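Search the help pages Search All topics

Gripper reports "object held" after the part has slipped out, no fault raised

4 min read

Valton
Jul 26, 2020

Single arm on a bench cell, parallel linkage gripper with soft pads, controlled through the Brukell driver. The job is pick, carry to a rinse station, scrub, return. Tools are household items with plastic handles.

The fault: during the scrub stroke the handle rotates in the pads and then drops. The arm carries on through the rest of the program with nothing in the fingers. The driver returns "held" the whole time. No protective stop, no warning in the log.

What I have checked:

Grip force set to 60 percent, then 80. It drops later at 80 but still drops.
Fingertip position at close reads 222 counts. After the drop it reads 222 or a count either side.
Log from the last run has 1,828 samples between close and open, and the held flag is set in every one of them.
Power cycled the gripper, re-ran homing, same result.

I would like the arm to stop when the tool is gone. Is the held flag broken or am I reading it wrong? Moving to a different gripper is not possible before the end of July.

Hashmi

Had this last year. Turn the force up to 100 and slow the stroke down. Also clean the pads with alcohol. Worked for me, never looked into the flag.

Clelovska

Do not go to 100 percent as a first step. It will heat the motor on a long hold and it hides the fault without fixing it.

The flag is working as written, but it does not mean what the name suggests. In the driver version I have, it is latched. It is set when the fingers stall before reaching the commanded position, and it clears only on the next open command. After that it is not evaluated again, so a dropped part cannot change it. Look in the status handler and you will find the check is inside the close routine and nowhere else.

The second half of your problem is the position reading. You would expect the fingers to travel inward once the handle leaves. If the driver switches to position hold after the stall, they stay where they stopped, and 222 before and 222 after is what you will get. There is a parameter for hold mode. Set it to force hold. The fingers will then close on empty air and the count will move. On my unit fully closed reads 2,185, so the difference is easy to threshold.

Then add your own check in the main loop. Compare the current count with the count stored at close. If it differs by more than a small margin for 5 consecutive samples, call a protective stop. Do not trigger on one sample, the reading jitters when the arm changes direction. Test it with the arm stationary first: close on a handle, pull the handle out with a pair of long pliers, and confirm that the stop is raised. Keep your hand off the fingers while force hold is on. They will close as soon as the handle is clear.

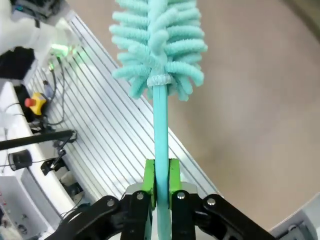 Rotation in the pads is a separate fault from the missing stop and has to be treated separately. The scrub load acts at the bristle end, and the pads resist it over a short length of handle. The longer the distance between the two, the more torque the pads see for the same push. On the bottle brush the green pads clamp a long, slightly flattened shaft, and the whole run of handle up to the white band acts as a lever. Grip closer to the band if your clearance at the rinse station allows it. With a flattened handle, also check which faces the pads are bearing on. On the broad faces it will resist twisting far better than on the narrow edges. Correct that in the pick pose before touching the force setting.

Valton

Hold mode was set to position. Changed it to force hold and the count now moves when I pull the handle out. Added the comparison in the main loop and the stop is raised with the arm stationary. I have not run it with the arm moving yet. The rotation is still there at 60 percent, and I have yet to change the pick pose.

Clelovska

Run it at reduced speed first and log the count through a full stroke with the tool held. Soft pads compress under side load and the count will shift a little even when nothing has slipped. Set the margin above that shift, or you will get false stops in the middle of the stroke.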